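3.2 The tray, the screwdriver and the patterned surroundings

Of all the household arrangements we looked at in the Zotis study, the one we kept coming back to was also the plainest — a single tray and a single hand tool on a table. We had expected the crowded drawers and the busy kitchen counters to teach us the most about how people find and put away their things, and they did teach us a good deal, but it was the small arrangement that made us think hardest about background. A person who drops a screwdriver into a tray at the end of a job hardly looks at the table underneath. A person who comes back for it later has to pick it out from whatever is printed, painted or papered nearby, and in the homes we had in mind when we planned this work, there is often quite a lot of that.

We therefore gave the table a stone pattern in grays and beiges, with soft veins wandering across it, and papered the three sides with a floral print of pink peonies, blue blossoms and ribbon bows. (Several of us grew rather fond of this paper.) Against all of it the tray is a flat, cheerful yellow, and it is the one thing in Figure 4 that readers of early drafts always mentioned first.

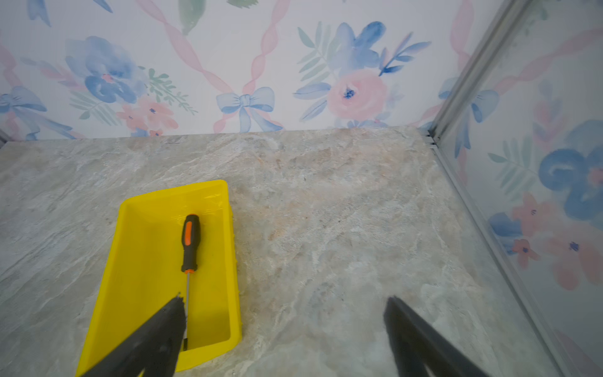
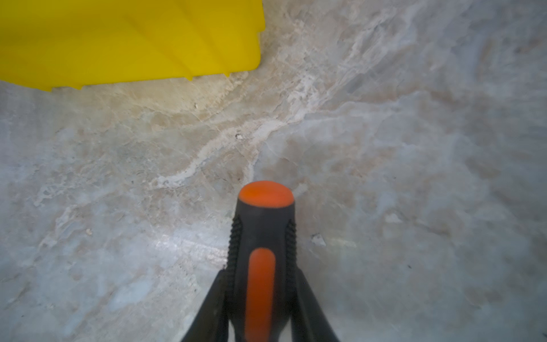
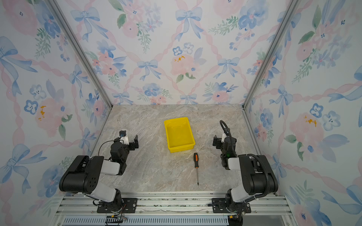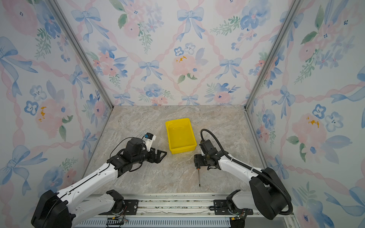 Figure 4. Yellow plastic on the stone-patterned surface. The first picture has the screwdriver lying in the tray; the third has it on the table in front of the empty container.

The screwdriver is a harder thing to find than the tray. Its handle is mostly black with an orange stripe, which stands out nicely, but the shaft is slim and silver, and a gray vein in the stone can run along beside it and borrow its outline. Inside the tray this trouble goes away, as the yellow floor sets off the whole length of the metal. We come back to this point in Section 4, where the 227 tidying entries from the Naqvi list are compared with the 137 from Bredus, and where we ask whether a plain, bright container might be worth more to a forgetful household than a larger one with dividers and labels.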